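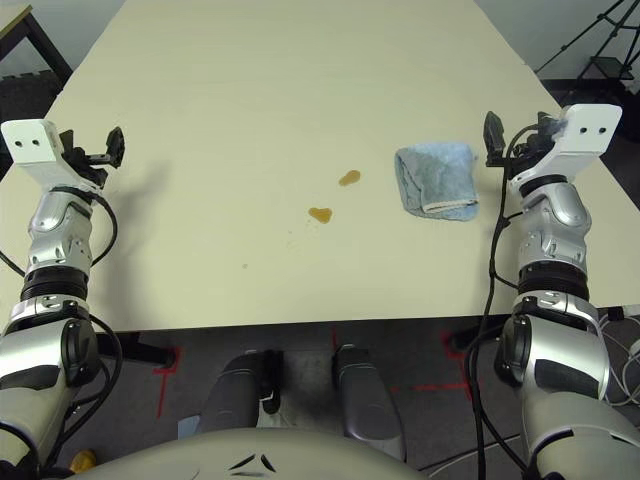
What does the Bunodon package do?

It gives a two-arm robot the software and the training it needs to wipe small liquid spills from a table with a cloth.

# Uvdale opens orders for Bunodon, a table wiping package for two-arm robots

2021-07-09 - Uvdale today opens the orders for Bunodon, its first package for the cleaning of tables by robot. The package is made for companies and schools which already own a robot with two arms and parallel grippers. It includes the wiping software, a set of washable towels, a setup guide and one day of remote help from our engineers.

Uvdale started the development of Bunodon in January. The customers of our older product, Clerasska, were satisfied with how it moves cups and trays, but many of them asked the same thing afterwards: who will clean the table? Clerasska puts the objects away and leaves the drops where they are. Bunodon was designed to take over at this point, and the two products can run on the same controller.

"A spill is a difficult object for a robot," says Elaine Vieira, head of product at Uvdale. "It has no fixed shape, it has no edge that you can hold, and it changes when you touch it. We have worked a long time on the contact between the towel and the table, and I believe our customers will notice this."

## How the work is done

The robot works with an ordinary terry towel. No special tool has to be mounted on the wrist. One gripper holds the towel and presses it on the table, and the other gripper stays open and is kept free at the side. The operator can choose in the settings which arm will wipe. In our own tests the right arm is the wiping arm, and the liquid is amber or brown, so that it can be seen well on a cream table.

The software plans each pass from the camera view. It does not need a map of the table, but it asks the operator to confirm the front edge one time at the first start. The pressure of the arm has 3 levels. Level one is recommended for painted surfaces. The cloth may fold or bunch under the gripper during a pass, and Bunodon will continue as long as the fingers still have the cloth between them. When the cloth is lost, the arm stops and the operator receives a message.
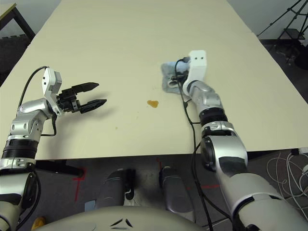 ## Tests before the launch

The present version was tested by Uvdale in 1,101 wiping runs. After each run an engineer looked at the table and wrote down if liquid was left, and where. The full table of results is sent to every customer with the offer, including the runs that were not good. Most of the remaining problems are with very small dry specks, for which one pass with the towel is often not enough. An update for this is planned.

Evangelista, a company which operates canteens, has used a trial version during the spring in its training kitchen. Joaquín Escobar is responsible for the equipment there.

"Our staff could start a run after a short introduction," says Escobar. "What I would like to have better is the change of the towel. At the moment a person has to do it, and in a busy hour you forget. But the wiping itself is calm and steady, and the people are not nervous to stand near to it."

Uvdale has taken this remark seriously. From the first delivery on, the software will show a reminder for the towel change, and the customer can set the number of runs before it appears.

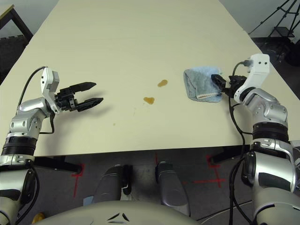 ## Price and delivery

- **Bunodon package:** 2,000 dollars for one robot, with one year of updates
- **Additional towel set:** 111 dollars
- **Customers of Clerasska:** the remote setup day can be repeated one time without cost

The robot, the grippers and the table are not part of the package. Before an order is accepted, Uvdale asks for the arm model, the gripper model and the height of the table, and checks if they fit together. Glass tables are not supported in this version.

## Contact

Questions from the press and requests for a demonstration can be sent to Elaine Vieira at the Uvdale product office. Demonstrations are held in English or Portuguese - please write in your request which language you prefer.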